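Line drying and shrinkage: a year of measurements

Posted 12/16/19

I have been keeping a log of what happens to cotton shirts in the wash since we moved to the house in Sevel. The log has 406 entries, each one a single garment through a single wash, and I have finally put the whole thing into a spreadsheet.

The method is dull. Before a shirt goes in, I lay it on the kitchen worktop, smooth it without pulling, and measure it at three places: collar seam to hem down the back, armpit to armpit, and shoulder seam to cuff. After drying I wait until the next morning and repeat. A steel rule is better than a tape. My old tape had stretched by 8 mm over its length, and I threw out the first few weeks of readings when I found this.

The machine is a Zetar front loader, bought second-hand. Its dial says 40 degrees, but a probe thermometer in the drum gave a peak of 46 on the long cotton cycle and 38 on the short one. If you are comparing your figures with mine, use the measured temperature. The spin was set to 1,000 throughout, except in May, when the selector knob broke and everything had 1,400 until the part came.

Most of the shrinkage in woven cotton happens in the first three washes, and nearly all of it runs along the warp. In plain terms, shirts get shorter before they get narrower. My plain poplins lost 1.5 per cent in length and almost nothing in width. Brushed cottons lost more, up to 5 per cent in the worst case, and the sleeves suffered as much as the body. Checks are useful for this kind of work, as the pattern gives you a grid to measure against – count ten repeats down the back and ten across, and you have both directions without hunting for a seam.

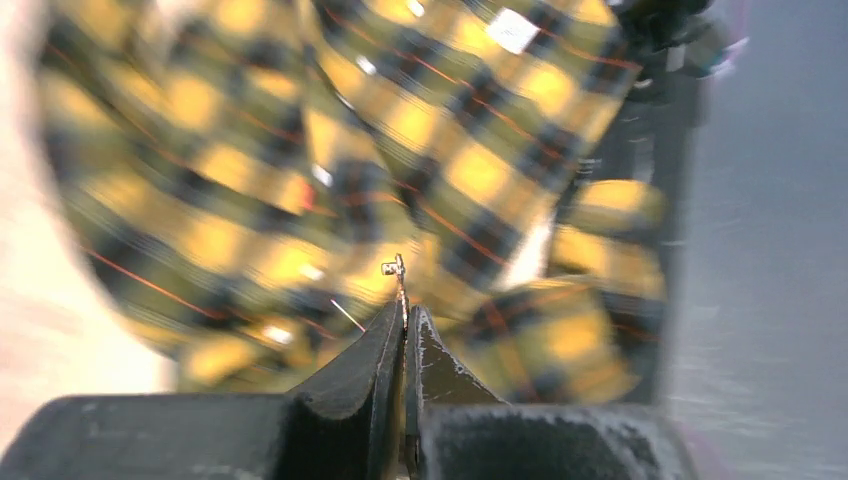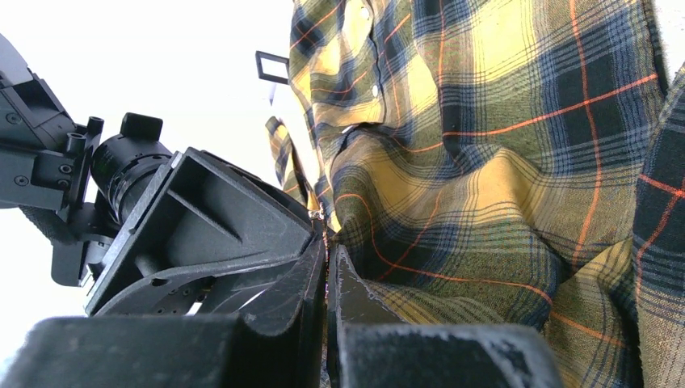 Yellow plaid, all folds.

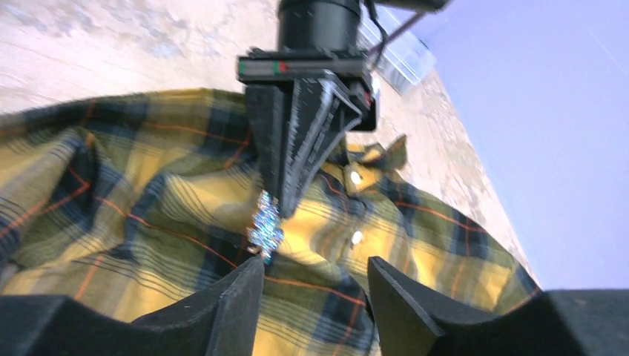 The drying method mattered less than I had assumed. Shirts hung by the hem on a line came out 3 mm longer than those dried flat, which is inside my margin of error for a soft fabric. The tumble dryer was another matter. On its high setting it took a further 2 per cent off shirts that had already settled, and some of that came back after a steam iron and a firm pull. I would not rely on it coming back twice.

Water hardness may play some part. The supply here is hard, and I tried a softening powder from Drillard for eight weeks. The towels felt different. The shirts measured the same.

I also looked at detergent dose. The Marinho liquid I use suggests a full cap for a normal load. Half a cap gave the same result on length and width, and less residue at the collar fold, so I have stayed with that. Stain removal I did not test – it needs a controlled stain and better light than I have.

Next on the list is linen, starting with two unwashed tea towels and a pillowcase. I will mark the measuring points with cotton thread this time, as the laundry pen faded by the sixth wash.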